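Ticket: Karora handset, charging stops at 44%
Opened 2018-09-24
Status: open, waiting on Janetti

Phone bought new in April, no problems till the last update. Now it charges to 44% and sits there. Plugged in overnight, still 44% in the morning. Battery is the 2000 mAh one, not the bigger option.

Tried so far:
Different wall plug — same.
Different cable (the Bastos one, short) — same.
Charging with phone switched off — gets to 44 and stops, screen shows the full battery icon which is wrong obvioulsy. 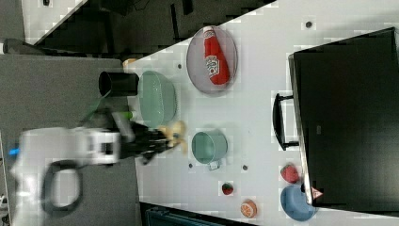
Also cleaned the port with a wooden toothpick, bit of fluff came out, no change. Safe mode no change either. Haven't done a factory reset, would rather not, have 600 messages on there that don't back up.

Update, same evening. Installed Skullero to watch the current. Reads 300 mA up to 44% then drops to nothing. Doesn't taper, just goes. Phone isn't hot. Screenshot won't upload, keeps saying file too large.
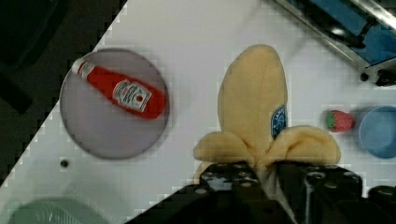 Plush banana held upright in the gripper, peel open.

Update 2. Rang Janetti support. Was told to let it run flat and charge it in one go with the phone off. Did that. It died at 9% instead of 0, then back up to 44 and stuck agian. So the percentage is off at both ends? Asked if the update can be rolled back, they said they'd check and ring me. No call yet.
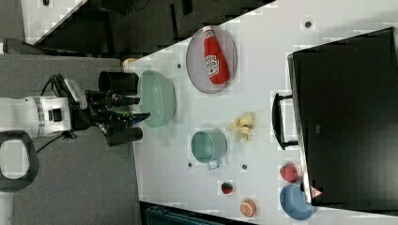
Vitória Figueiredo: Had the same after that update, only mine stuck higher up. Dying at 9% sounds like the gauge has lost its place. Don't reset yet, it did nothing for mine. Ask them for a battery test in the shop and get the result in writing, you'll want it if they try to charge you.

Ok will ask. Still under warranty so they shouldn't charge. Leaving ticket open till they ring.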